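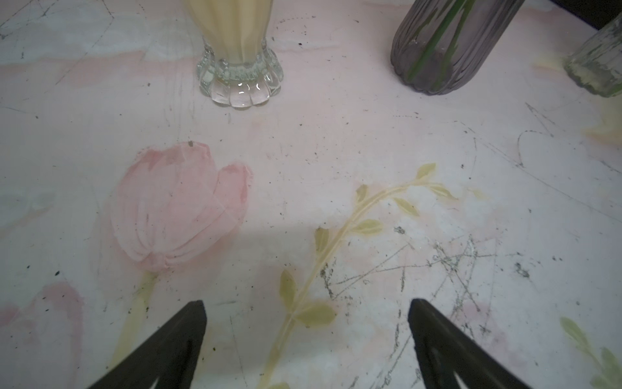 Pink tulip tabletop, scratches and all

I sell the Trevor wipe-clean table cover out of my little shop in Bustham, and I love it! It's 94 inches long, clear, and thick enough that my old table finally gets a break. I cut mine down with kitchen scissors - took me two tries, so measure first.
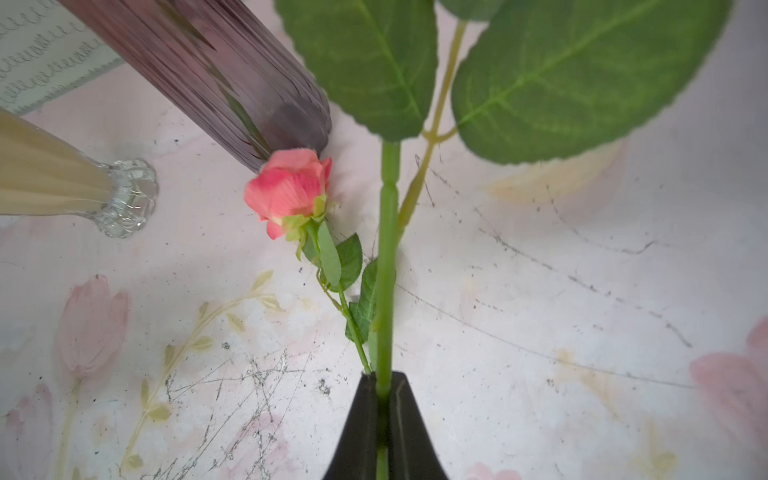 The Rasta size is shorter and costs $23, and it rolls up to fit in a drawer. Both ship flat to Cletum and anywhere else I can mail a box. More of the long ones coming in February.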